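Step 2: Oiling the table top

I've done six tables with Mirutier oil now, and I still read the label every time! Wipe off all the dust first, then pour a small puddle in the middle and work it along the grain with a cotton rag. 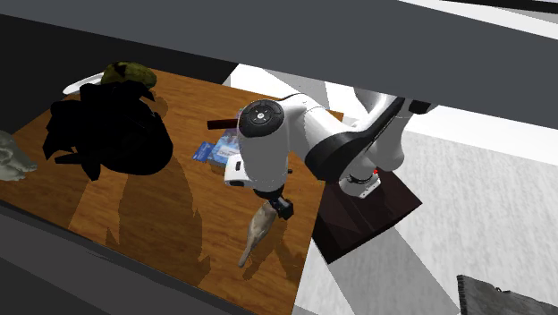 Go easy on the ends, they drink up more than you'd think. Leave it 21 minutes (I set the oven timer), then buff until your rag stops dragging.

Caution: oily rags can catch fire on their own. Lay yours flat outside to dry, never in a heap.

Note: I do 3 thin coats, one a day, starting on a Saturday. Keep hot mugs off until the last one has cured.
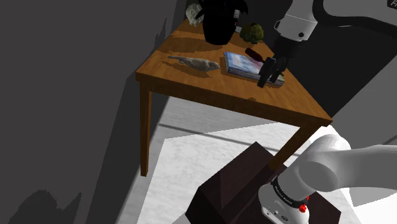

Step 3: Looking after the finish

Damp cloth, mild soap, dry it right away. I re-oil every June.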